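カテゴリ:くらしの研究 > 衣類・寝具 > 本文
印刷する | この記事をメールで送る

4.2 ベッドは作業台になるか

さて、ここからが私のいちばん書きたかったところです。前の節では、取り込んだ洗濯物がどの部屋に運ばれるかをまとめました。居間のソファ、食卓、床と行き先はいろいろあるのですが、聞き取りをした17世帯のうち、たたむ場所として最初にベッドの名前が挙がった家が思ったより多くて、正直かなりうれしくなりました(私自身がずっとベッド派なので!)。

とはいえ、家政学の教科書をめくっても、ベッドの上でたたむ話はほとんど出てきません。出てくるのは机か、せいぜいアイロン台です。共著者のRosalie Aignerは机派で、「やわらかい面の上でたたむと折り線が逃げる」と最初から言い続けていました。これは彼女が正しいと思います。マットレスの上でTシャツを半分に折ると、押さえた手の重みで面が沈み、布の端が手前に寄ってくるんですよね。机の上なら一度なでれば済むしわが、シーツの上では下のシーツごと動いて、なでた先に新しいしわができる。記録帳にも「シャツを伸ばしたらシーツが伸びた」という一行が何度も出てきて、読み返すたびに、うちと同じだなあと思っていました。

では、なぜみんなベッドでたたむのか。答えの大半は広さでした。半袖のTシャツを肩から裾まで広げて、隣に次の一枚を置き、さらにたたみ終わった山を置く。これを食卓でやろうとすると、まず食卓の上を片づけるところから始まってしまいます。ベッドなら掛け布団をよければすぐに始められます。もう一つ、これは予想していなかったのですが、立ったままでも膝をついても座り込んでもできる、という答えがありました。Notburga Camenzindが担当した家では、同じ人が一山たたむ間に三つの姿勢をとっていて、彼女の記録用紙の欄外は矢印だらけです(清書する身にもなってほしい)。

たたみ方そのものについても少し書いておきます。私たちはTシャツの扱いを、つまみ上げる、広げる、折る、置く、の四つの段階に分けて記録しました。このうちベッドの上で目立って時間がかかったのは「広げる」です。肩の線、あるいは襟のつけ根のあたりを両手で一か所ずつつまんで、少し持ち上げてから、ふわっと下ろす。この下ろし方がうまい人は裾がまっすぐ落ちます。下ろしたあとで裾を引いて直す人は、たいてい反対側の袖がずれて、もう一度つまみ直すことになります。延べ400枚分の記録を並べてみると、つまみ直しの多い人ほど一枚の仕上がりは案外きれいで、ここはまだうまく説明できていません。几帳面な人がつまみ直すのか、つまみ直すからきれいになるのか、Rosalieとは今も意見が割れたままです。

シーツの種類も効いてきます。ボックスシーツでぴんと張ってあると、布の動きはだいぶおさまります。ただし「ぴんと」が続くのは最初のうちだけで、ベッドの縁に膝をついたり、奥の服に手を伸ばしたりしているうちに、長い斜めのしわが寄ってきます。しわの上でたたんだ服は、端が浮いて、次に重ねた一枚がすべる。シーツを一度引き直してから続きをやるという人もいましたが、少数派でした。私は引き直しません。面倒なので。

それから、広いはずのベッドが実はそれほど広くない、という問題があります。聞き取りでは「ベッド全部を使える」と答えた家でも、行ってみると壁ぎわには段ボール箱が立ててあり、頭側には別の布ものが寄せてあって、手前だけが作業の場になっている、ということがよくありました。図3のような具合です。置きっぱなしの物は邪魔者に見えますが、たたむ人にとっては目印でもあるようで、「箱から手前が、これからたたむ分」という区切り方を教えてくれた方もいます。なるほどと思って私も家で真似してみたら、三日目には箱の手前も奥も同じ山になりました。

ここで時間の話もしておかないといけません。一回の作業は約20分で、途中で手が止まる場面がかなり混ざります。止まる理由はいろいろで、電話、鍋、行方の知れない靴下の片割れ。ベッドでたたむ人は止まったまま戻ってこないことがあり、夜になって寝る前にあわてて片づける、という流れが記録帳に何度か登場します。Leonie Stöckliはこれを「就寝期限」と名づけて、査読に出す前の原稿にも堂々と書いていました。表現としては少しくだけすぎかとも思ったのですが、ほかに良い言い方が見つからず、本稿でもそのまま使います。

図3 シーツを敷いたマットレスと、その上の布もの

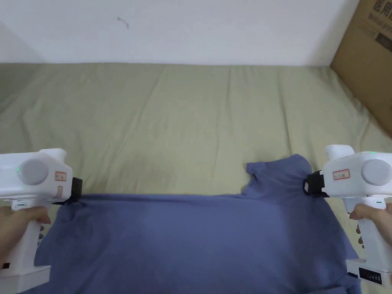
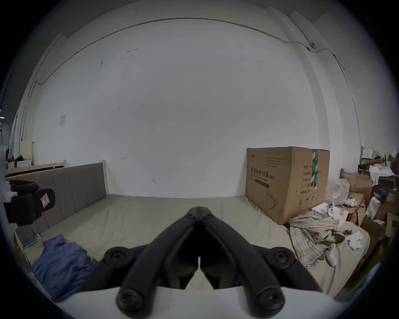
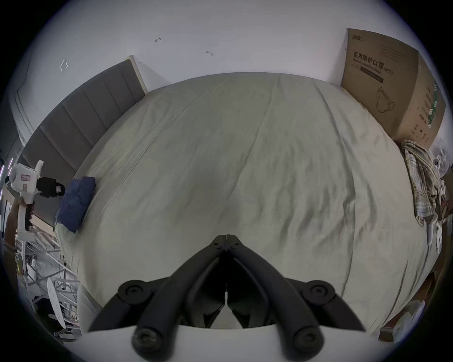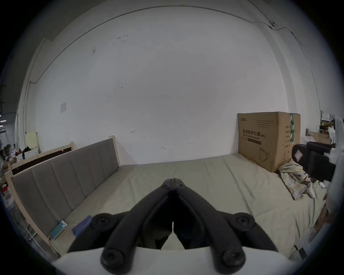
就寝期限に話を戻すと、これがあるおかげで、ベッドの上の山は翌朝まで持ち越されにくい、という見方もできます。ソファの山は座る場所を少し譲ればそのまま残せますが、ベッドの山は寝るためにどうにかしなければなりません。ただ「どうにかする」の中身が問題で、たたんで引き出しに入れる家もあれば、山ごと椅子に移す家もあります。後者を片づいたと数えるかどうかで、Notburgaと私はひと晩もめました。結局、椅子に移した分は「移動」として別の欄に書くことにしています。表2の右端の列がそれです。

残る課題として、やわらかい面での折りやすさを本当はきちんと測りたいところです。予備的に、予備調査のときから名前だけ決まっていたPillomixという下敷き(厚手のフェルトを二枚縫い合わせただけのもの)をシーツの上に敷いて、同じTシャツをたたんでもらいました。試したのは3世帯だけなので、数字は出しません。感想は見事にばらばらで、「折り線が決まる」という人と、「敷くのが面倒で、敷くくらいなら食卓に行く」という人がいました。後の意見は痛いところを突いていて、ベッドを選ぶ理由がすぐ始められることにあるなら、一枚敷くだけの手間でもその良さを削ってしまいます。フェルトの端に輪をつけてヘッドボードに掛けておけばいいのでは、とOttilie Tannerが言ってくれて、今はその形で作り直しているところです。2月にもう一度、冬物の厚い服も加えて試す予定で、セーターの袖がフェルトに引っかからないかどうかがいちばん心配です。

なお、子ども部屋の二段ベッドについては条件が違いすぎるので本節から外し、4.3で別に扱います。上の段でたたんでいる方が一人いらして、これはこれで面白いのです。

お問い合わせ:Corina Gasser(編集担当) | 本文および図の無断転載を禁じます | ページの先頭へ戻る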